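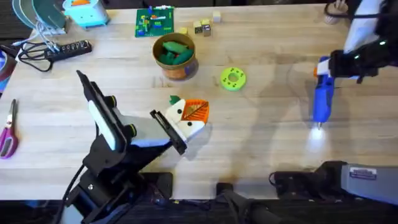 A carrot-and-snowman figure held over a light wooden table.

Council agrees new rules for marches through Cenlow

Marches and static protests in the centre of Cenlow will follow a new agreement between the town council and local groups, after councillors voted for it at their April meeting. The agreement covers Festen Square, Schouten Street and the streets between the two.

It follows last autumn's demonstration against the opening of a prayer room in the old Bretska building. Organisers had told the council to expect 200 people. The final turnout, counting those who came to oppose the march, was 600. Schouten Street was closed for most of the afternoon and several shops shut early. There were 2 arrests, both for public order offences, and neither led to a charge.

Under the agreement, anyone planning a march is asked to give the council 30 days' notice, with a named contact and a route. Where a counter-protest is likely, the council will offer both sides a place in or near the square and publish the arrangements on its website. Groups that cannot give full notice, for example because they are responding to something in the news, can still go ahead, but should ring the events desk as early as they can. The legal duty to notify the police of a march is separate and has not changed.

Rocío Meléndez, who spoke for the interfaith group at the meeting, said its members supported the agreement but had wanted more on stewarding. "People leaving prayers had to walk through the middle of it last time," she said. "We asked for a clear way in and out of the building, and that is now written down. We would like to see it tested before we say it works."

Wouter De Haan, of the residents' association, spoke against the notice period. He said a month was too long for small groups and that most of them would ignore it. "I didn't agree with a word on those placards, but they had a right to be there and so did the people shouting back," he told councillors. An amendment to shorten the period was put to the vote and lost.

Traders on Schouten Street will get a text message when a road closure is confirmed. Those who have not signed up can do so at the library or at the council offices. Bus stops on the square will move to the station side during any closure.

The agreement is voluntary and will be looked at again after a year. Copies are available from the council offices, and comments should reach the events desk by 19 May 2023. Large-print copies can be requested at the front counter.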